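Packing Assistants, Seasonal (16 positions)
Trunance Household Supply, Balby site
Posted in June by the Trunance Staffing Office
3 min read

Trunance Household Supply invites applications for seasonal packing assistants at its Balby site. The positions are part-time and run for one season, with the possibility of renewal. Applicants may also be considered for the smaller packing room at Grurkdale if they indicate a willingness to travel.

The packing room prepares small household goods for mail order: drawer knobs, curtain hooks, replacement feet for chairs, sewing notions and similar items. Goods arrive from the stockroom in open trays. Assistants check each order against its slip, place the contents in a bag, close the bag, apply the order label and pass the finished bag to dispatch. The room handles around 1000 orders in a normal week. 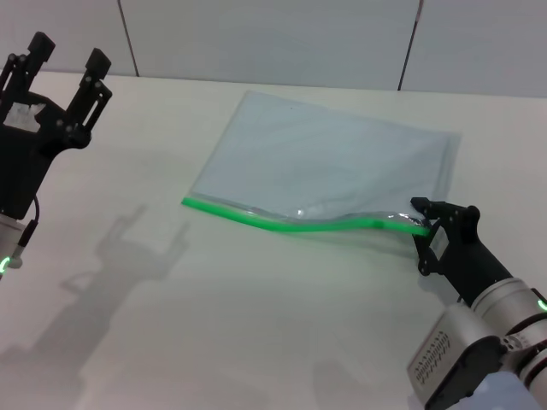
Bagging makes up the larger part of each shift. Assistants work standing or seated at a table and are expected to keep the surface in front of them clear of everything except the order in hand. Orders are packed in clear zip-top bags, and the bag is laid flat before it is filled so that any damage to the plastic can be found. The green zipper seal along the edge should be held at one end and followed by hand to the other. A seal that curves or waves is to be smoothed before it is pressed shut, and a bag with a torn corner is to be set aside. Air is pressed out gently before closing. Bags that have been closed are checked once more by a second assistant.

Duties

- Packing and sealing small orders according to the packing slip
- Reporting shortages and damaged goods to the shift supervisor
- Restocking bags, labels and slips at the start of each shift
- Wiping down tables and returning trays at the end of each shift
- Assisting with the stock count, held once during the season

Requirements

Applicants must be able to read and compare printed item codes and must be comfortable with repeated fine hand movements. Previous packing experience is welcome but is not required. Trays are light; heavier cartons are moved by dispatch staff. Applicants who require a particular chair, table height or lighting arrangement are asked to state this on the form.

Hours and training

Shifts last 5 hours, with a paid break. Morning and afternoon shifts are available, and preferences will be met where possible. The room is closed on Sunday. All new assistants complete 3 paid training shifts before joining the regular schedule. Training covers the Karam slip system, bag sizes, labeling and the handling of returned orders.

How to apply

Application forms are available from the front office at Balby and may be returned there in person or by mail. Please mark the envelope "Packing Room" and indicate your preferred shift. A resume is optional. Selected applicants will be invited to a short interview and a practical exercise in which they will pack a small number of sample orders. Applicants who are not selected will be notified in writing.

Contact: Staffing Office, Trunance Household Supply, Balby | © Trunance Household Supply. All rights reserved. | Back to top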